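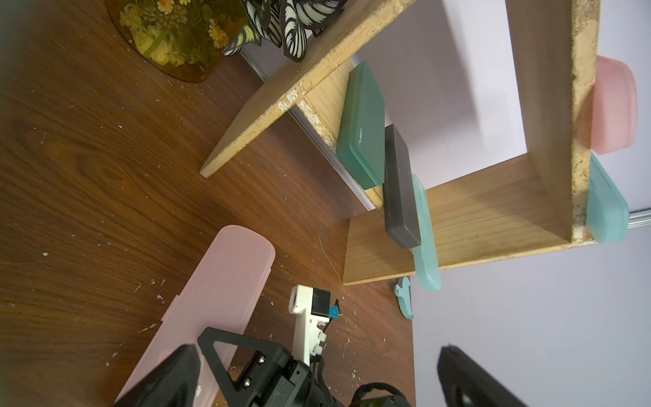 Wrist view, cases on the shelf.

5/25/19

In at the lab early to work on the grasp planner. The cases lean when they stand in the compartment and the planner still treats each one as an upright box, so the approach angle comes out wrong. I added a tilt term to the pose fit and ran the 80 logged wrist views through it again. The dark cases fit well. The translucent ones are poor, the pink worst of all, and the depth has holes wherever the plastic lets the background show.

After lunch I moved on to the two-arm scheduler. Both arms were asking for the same stretch of space in front of the shelf and waiting on each other for ever. I gave the left arm priority and put a 2 second timeout on the lock. Clumsy, but the simulator got through 30 runs with no deadlock.

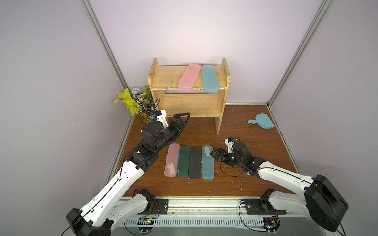

Žofie thinks the timeout will hide the real fault, and that the lock should cover the whole path and not each waypoint. She would rather see it fail loudly. I said I would try it her way on Monday.

Pushed the tilt change to the Kopecký branch and left the scheduler out. Need to ask Matěj for the old calibration file.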